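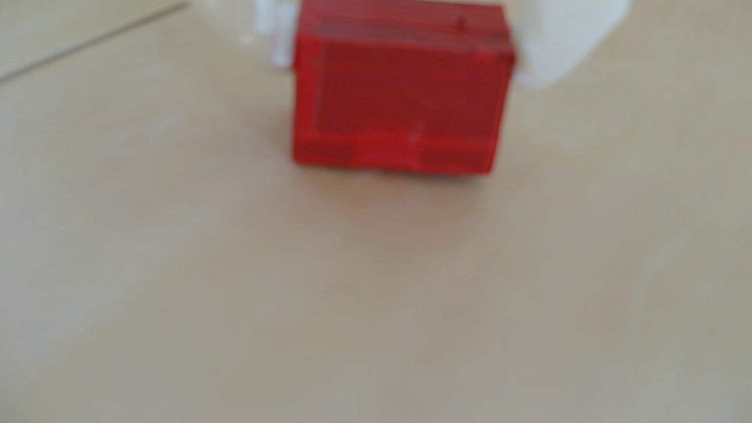 Posted by Maëlys Hoarau in Small Stuff, January

The red blocks are the ones I kept. The full tub held 398 pieces when I bought it from a woman in Brisness who was clearing out her basement, and most of them were solid colors, scuffed, with a few teeth marks. I passed those on to my cousin's kids. The see-through ones went into a shoebox, and the shoebox went on the shelf over my desk for most of a year.

Last week I took it down and sorted it. There were 48 clear pieces, more red than anything else, then yellow, then a green that looks like cough drops. The reds are not all the same shade. A block can look deep cherry from one side and a good deal lighter along the bottom, and against a pale tabletop the difference is easy to see. You can also see lines inside the plastic, and a seam on the front face. I used to think a seam meant a cheap copy. I don't go by that anymore.

Cleaning them took one evening. I used dish soap, lukewarm water and an old toothbrush, and left them on a towel until morning. Do not put them in the dishwasher. I tried that with four of the yellow ones and they came out cloudy, and no amount of polishing has brought them back. Small dark specks I leave alone. Some of them are in the plastic and scrubbing only scratches the face around them.

For storage I bought a Girkus drawer unit, the short one with five drawers. Reds have the top drawer to themselves. I lined it with felt from the Hayashi store on Plirari Street, cut a little too small, so it slides when the drawer is opened fast. I will redo it when I have more felt.

Still missing from the set are the long clear pieces that go across the top of the window frame. If you have any in red or green, leave a comment. I have plenty of yellow to trade.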